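Friday, March 30, 2018

So the new Peletti finger pads finally showed up, and I've been going back and forth between them and the old Clatach ones all week. Cloth is what I care about most. The Clatach pads pinch fine but they're stiff, and with anything thin I end up squeezing way too hard and my thumb gets sore.

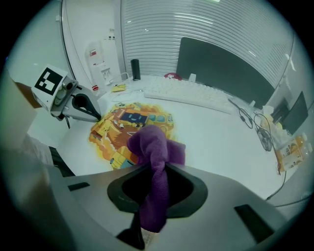 Kristof Stevens told me back in January that softer pads would fix half my complaints, and I hate to admit it but he's close! I can feel an edge through the Peletti ones. They do squeak a bit — I may try some powder.

Two hands at once is where I still get clumsy. My left wants to do whatever my right is doing.

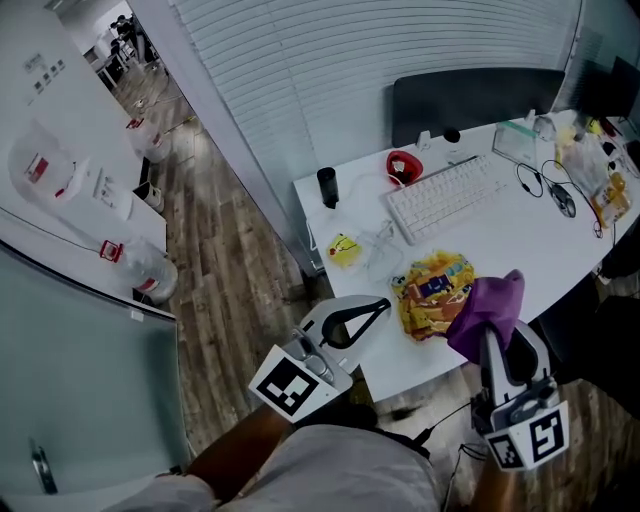 The weight bugs me too. My kitchen scale says 776 grams each with the pads on, and after 10 minutes my wrists know it. Kristof swears by a lighter shell from Trereteo, so I guess that's next month's money gone.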